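Bimanual handover: how should the evaluation results be reported?

Posted in Research Methods, Manipulation
Posted by Husonus

Our group is preparing a report on a policy trained from teleoperated demonstrations for a two-armed platform. The training set comprises 444 demonstrations. For evaluation we ran 80 trials, in which a slim object is passed from the left gripper to the right and then placed in a cardboard box. The remaining items on the table are distractors and are rearranged between trials.

An internal reviewer has asked us to state a single success rate. I am concerned that this would conceal where the failures occur, as most of ours arise during the handover and very few during placement. I should be grateful for advice on two matters: whether it is acceptable to report each stage separately, and whether trials in which a distractor is disturbed should be counted as failures.
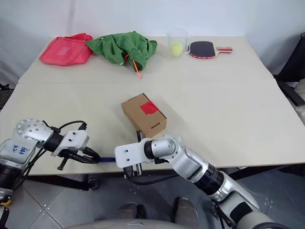

The tables are kept in the same position throughout, and the starting pose of both arms is fixed. Only the objects are moved. The arrangements were drawn up in August, before any evaluation took place, and the operator who sets the table does not know which version of the policy will be run.

Jörg Ehlers
September 12, 2024

Reporting by stage is acceptable and, in my view, preferable, provided that the overall figure is given as well. The usual difficulty is the denominator. If placement is scored only on those trials in which the handover succeeded, this must be stated in the table itself and not left to a footnote. Readers will otherwise multiply or compare figures which do not share a common base.

I would suggest three columns: handover completed, placement completed given handover, and whole task completed. Each should show the count as well as the percentage. With 80 trials the uncertainty is not small, and an interval should accompany the whole-task figure at the least.

As regards distractors, the rule must be the one you wrote down before the trials began. If no rule was written, report disturbances in a separate column and leave the success criterion unchanged. A rule adopted after the recordings have been viewed will be questioned, and rightly so. Please also state how many arrangements were used and how many trials were run on each, as repeated trials on one arrangement should not be treated as independent.

Irel

Just give the one number. Reviewers look for it first and the rest can go in an appendix.

Inbridge

I agree with Ehlers on the denominator. One further point concerns the time limit. In our own evaluations a trial is ended after 2 failed grasp attempts, and we found that altering this limit changed the ranking of the policies under comparison. Whatever limit was applied should be reported beside the results.

It is also advisable to have a second person score a portion of the recordings without sight of the first person's scores. We use 15 recordings for this purpose, selected at random, and publish the level of agreement.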